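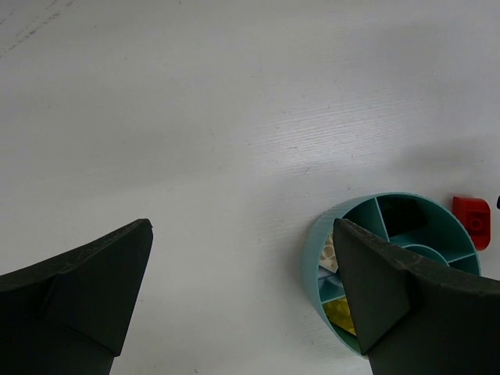 A white tabletop with a few dark marks towards one corner.

The woman who lends out the jigsaws
By Wellington Sampaio

Rosângela Bastos has a jigsaw under her arm when she unlocks the door of the Loncombe Toy Library, and she's already telling me about it before the lights are on. It's a farmyard, it came back last night, and the family who borrowed it swear all the pieces are in the box.

"They always swear," she says, laughing. "And they're usually right! I still do the puzzle. I do every one of them, on the kitchen table with a cup of tea, and I've had people tell me that's mad and I should just weigh the box. But then I'd never get to do the puzzles, would I?"

I came to Loncombe expecting a cupboard at the back of a hall. What I found was two big rooms off Vieira Street with shelves to the ceiling, a dress-up rack I would've killed for at the age of six, and a wall of ride-on cars parked nose-in like a dealership. Families pay by the year and take home up to five things at a time. Bastos has run it for 13 years and talks about it as though it opened on Monday.

She grew up with three brothers and, by her own account, one decent toy between them, a tip truck. "We didn't feel hard done by. That truck was a fire engine, it was a bus, it was a bed for the cat. So when parents come in worried that their kid only wants the one thing, week after week, I say good, let them have it. There's a little boy here who borrowed the same wooden barn for most of last year. He knew every hinge on it."

Does she ever nudge? "Oh, all the time. I'll put the marble run where he has to walk past it. I'm not a saint."

The puzzle wall is where she slows down. It goes by difficulty from the floor up, so that the chunky peg boards are at toddler height and the thousand-piece monsters need the step stool. Missing pieces are written on a card taped inside the lid, and when one turns up (in a car seat, in a gumboot, once in the post from Queensland) the card gets a gold star. She shows me a lid with four stars on it and is as proud as if she'd won them at the Show.

"You learn a lot from what goes missing," she says. "It's the nice bits. It's the horse, or the lady with the red hat. Sky never goes missing. You could leave a bag of sky on the footpath and it'd be there at Christmas."
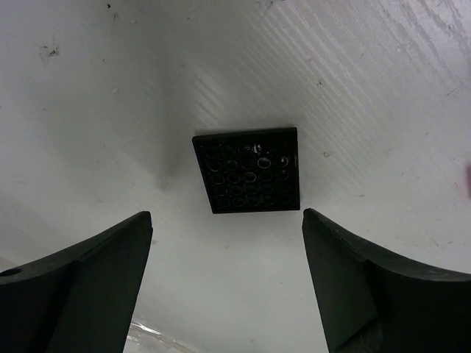 On construction toys, and the noise they make

The building toys live in the second room, on carpet, and that was a decision she fought for. The first room has lino. "You have not heard a sound until you've heard a tub of blocks go over on lino on a wet Saturday morning with a full house," she says. "I went out and begged an offcut of carpet that same week."

They're the hardest things in the collection to look after and the ones she loves best. A doll comes back as a doll. A construction set comes back as half a castle with somebody's hair tie in it, and one of Bastos's great pleasures is deciding whether to pull it apart. Often she doesn't. The next child opens the tub and finds a stranger's idea sitting there, ready to be added to.

"I had a mum ring up cross about that once. She said the set hadn't been reset. I said, well, have a look what your daughter does with it. She rang back the next day and her daughter had put a hospital on the roof."

She sorts by shape first and leaves colour alone, a point on which she and her old friend Gilmar Camargo, who mends the wooden toys, haven't agreed in years. Camargo puts his head around the door while we're on the subject. "Colour's quicker," he says.

"Quicker for you," says Bastos. "Try finding a small red thing in a big pile of red things." He goes back to his glue, and she's grinning. I get the feeling they have this one fairly often.

What she wants, she says, is for a child to be able to put a hand in and come out with something useful. Too tidy and they're frightened to touch it. Too messy and they tip the lot on the floor and walk off. Somewhere in between there's a good hour's play, and she'd happily talk about the depth of a tub for that whole hour. Shallow and wide, if you're wondering, with no lid for the under-fours.

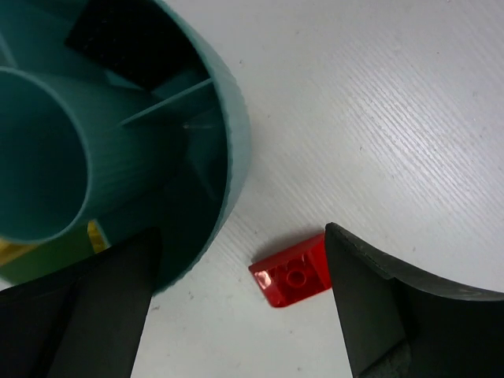
A teal container, with a smaller tube of the same colour lying inside.

I ask about containers in general, half as a joke, and she lights up. Ice-cream tubs are wonderful until the sun gets to them. Drawstring bags are good for train track and hopeless for anything with a face. Biscuit tins are too loud, and she adores them anyway. Children will play with the container first, every time, so in her view it had better be a good one.

"I watched a girl spend a whole session putting pegs into a tin and pouring them out. Her dad kept offering her the actual game. I wanted to hand him a cup of tea and say, mate, this is the game. In, out, in, out. She was doing physics!"

The library came close to shutting once, when the rent went up. Bastos doesn't dwell on it, though she remembers who turned up. Dalva Seixas from the bakery put a jar on the counter. A school down the road held a free-dress day. One grandfather arrived with 40 wooden animals he'd carved over two winters and asked if they could be lent out instead of sold, and they have been, ever since. They're beautiful things, heavy in the hand and worn smooth across the back, and the wombat has a waiting list.

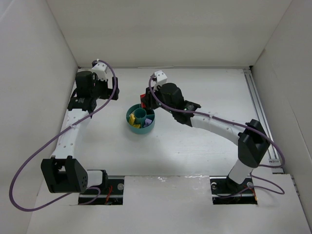 What comes next

A longer Saturday, for a start. From November the doors will stay open through lunch, so that families coming off the sports ground can call in with muddy socks and all. There's also a games night for grown-ups, which began because parents kept loitering at the board game shelf while the kids picked their cars.

She's keen on older borrowers, too. A few people in their seventies have joined on their own account and go home with jigsaws and a set of dominoes. One of them does the farmyard with a stopwatch. "She says it keeps her sharp. I say it keeps her competitive, and she's got the horse in under two minutes, so who am I to argue?"

I ask what she'd tell someone who wants to start a toy library in their own town, and for once there's a pause. "Get a bigger sink than you think you need," she says. "Everything has to be washed. And say yes to the weird donations, because the weird ones are what they remember. We were given a cash register out of a real shop, weighs as much as a calf, and there's been a child on it from the minute we put it out."

It's nearly opening time. There are two prams at the door already and a small person in a tiger suit with both hands flat on the glass. Bastos puts the farmyard back on its shelf, second from the bottom, and tucks the card inside the lid. All there, horse included.

The Loncombe Toy Library is off Vieira Street and opens Wednesdays and Saturdays. New members can come in and have a look before they join.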